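Stenetov Project: Progress Report, Second Reporting Period
Prepared for the Mirzaei Fund
Author: Touran Salehi, Jorkascombe Robotics Lab

Summary for people with a meeting in five minutes

The method works better than it did in the last report and worse than we said it would in the application. The arm now completes 18 of our household tasks to the standard we agreed with you. Data collection is finished at 320 demonstrations. We are on budget, mostly thanks to the toys being cheap.

The longer version follows, and Section 4 has the part where we ask for something.

1. What we said we would do

The application promised a way of training a robot arm to tidy and sort objects on a crowded table from a small number of human demonstrations, without having to start over each time somebody moves the furniture. Our method, which we have been calling Mesivlow after losing an argument with ourselves about acronyms, splits each demonstration into short pieces: reach, grasp, carry, place, open, close. The arm learns the pieces separately and a second model learns how to string them together when given a plain-language instruction.

The idea is that "put the banana in the basket" and "put the bread on the plate" should share most of their working parts. A person finds this so obvious that it is slightly embarrassing to write down. Getting a policy to find it obvious has taken most of the winter.

2. What we did

Demonstrations. All 320 were recorded by teleoperation, with Farhad Zamani doing the larger share and me doing the ones that needed a left-handed view of the world. We threw out a batch early on when we discovered that Farhad always pauses before letting go of an object, and the model had learned to pause too, only longer, and with what looked like real doubt. He has since been retrained. So has the model.

Training. The skill models were trained first on their own pieces, then frozen while the sequencing model was trained on whole tasks. We had planned to train everything together at the end. We tried this in November and the arm forgot how to close lids, so we went back to the frozen version and have stayed there. The comparison is in the technical annex, along with the lid results, which are not flattering.

Evaluation. We ran 700 trials over the period. Each trial starts from a new arrangement of objects, drawn at random by a script and then set out by hand by whichever of us was unlucky. The script has no sense of what a table can comfortably hold. The instruction is read from a list, the arm gets a fixed time limit, and the result is scored from the recording by the person who did not set the table. Where we disagreed, the trial was marked as a failure. This cost us a few points and saved a lot of conversation.

The object set has grown since you last visited. The first period used blocks and very little else, and your reviewer commented, fairly, that few households consist of blocks. We now work with toy food, animals, containers with and without lids, and dishes. The blocks have stayed on, partly as a baseline and partly as something for the arm to bump into on its way to the basket.

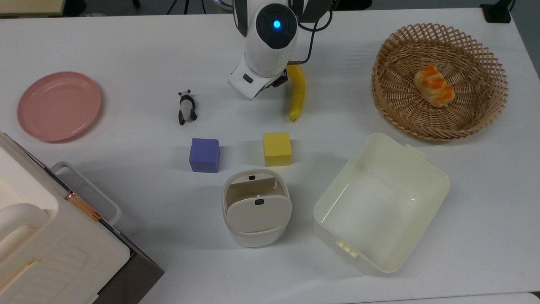 3. Results so far

Simple placing. Good. Moving a single object into an open container is now the most reliable thing we do, and it holds up when the container has been turned or shifted since training. The large white bin is the easiest target and can be considered solved. The wicker basket is harder. Its sides slope and the arm sometimes rests an object on the rim and considers the matter closed.

Soft instructions. Better than expected. "Put the food away" and "clear the blocks" both work with instructions the model had not been trained on, provided the words are ordinary ones. The word "tidy" remains a problem. The arm appears to hold views about tidiness that we do not share, and in several trials it moved every animal to one corner and stopped.

Long thin objects. Mixed. The banana is our main trouble here. The grasp model prefers to take it by one end, which is fine for picking it up and poor for putting it down, as it then swings and lands wherever it likes. We added demonstrations with a grasp at the middle and this helped, although the arm still goes for the end if there is something next to the banana that it would rather avoid. Farhad has proposed buying a straighter banana. I have declined on scientific grounds.

Lids and hinges. Poor. Opening a small flip lid asks for a light touch in exactly one place, and our gripper was built by people who were thinking about boxes. We can open the small container when it starts partly open. From fully closed, the arm pushes it across the table with great patience. I would rather report this now than have you find it in the annex.

Recovery. This is the result I am most pleased with. In the first period, a dropped object meant a failed trial, as the arm would carry on and carefully place nothing in the correct location. With the skills split up, the sequencing model can notice that the carry has gone wrong and call for another grasp. It does so without any prompting from us. It will occasionally do so when nothing has gone wrong at all, picking a block back out of the bin to have another go, and we are working on its confidence.

4. Changes to the plan, and a request

We would like to move the drawer tasks out of this period and put the time into lids. The two problems are related, and there seems little point in teaching the arm to pull a drawer open while it is still losing to a container it could pick up whole. The drawer hardware has been bought and will keep.

We are also asking for approval to shift money from travel to equipment, to pay for 2 sets of softer fingertips. The current ones slip on anything smooth and rounded. The travel line has gone mostly unspent because neither of us got around to submitting to the conference we had budgeted for, and I am told this counts as a saving. The overall total does not change.

5. Risks

The main risk is that our results depend on this table, this lighting and these objects more than we think they do. We have partly tested this by swapping objects. We have not tested it by moving rooms, and we should. Jorkascombe has a second workspace with worse light and an uneven floor, which makes it a good stand-in for somebody's house. We plan to run a smaller round of trials there before the next report, using the same script and the same scoring.

A lesser risk is staffing. The project consists of two people, and when one of us is sick the scoring rule falls apart. We have written the procedure down well enough that a graduate student could step in, and have begun being nice to a few of them.

The third risk listed in the application, that the arm would be delivered late, can be closed. It was, and then it arrived.

6. Next period

Lid opening comes first, then the trials in the second workspace, then a return to joint training if there is time and if I can talk Farhad into it. We will also release the demonstrations with their piece-by-piece labels, once the labels have been checked by somebody who did not write them. A fair number currently read "grasp (sort of)", and these will need to be made more formal.

The technical annex and the financial statement are attached separately. Questions about the method should come to me. Questions about the banana can go to Farhad.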